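Storing Spare Wiring Harnesses

Last updated October 23, 2024

Loose harnesses tangle, and the crimped terminals at each end take the strain when they are pulled apart. The procedure covers short, low-voltage harnesses up to 31 inches long. For battery leads and anything carrying line voltage, see the separate page by Ida Heitmann.

1. Inspect and test
Check each connector for bent pins and cracked latches. Test every conductor for continuity from end to end while flexing the harness gently. Discard any harness that reads open at any point.

2. Coil
Start at the end with the larger connector. Make loops 4 inches across and let the wires follow their natural bend. Do not wrap them around your hand and elbow. Secure the coil with one hook-and-loop strap, snug enough that the wires can still slide.

3. Sort into compartments
A divided cardboard box is adequate for dry indoor shelves. Put one coil in each compartment, with the connectors facing up.
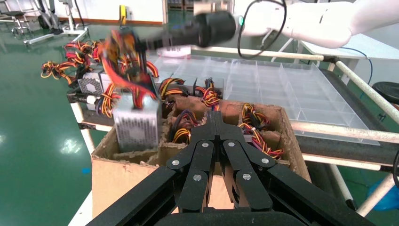
4. Label
Write the part number and test date on a tag and attach it to the strap, not to a wire. Tape tags leave adhesive on the insulation after a summer in storage.

5. Store
Keep the box off concrete floors and out of direct sunlight. Retest the stock every December. Replace straps that no longer grip.

Corrections to this page go to Zsolt Major.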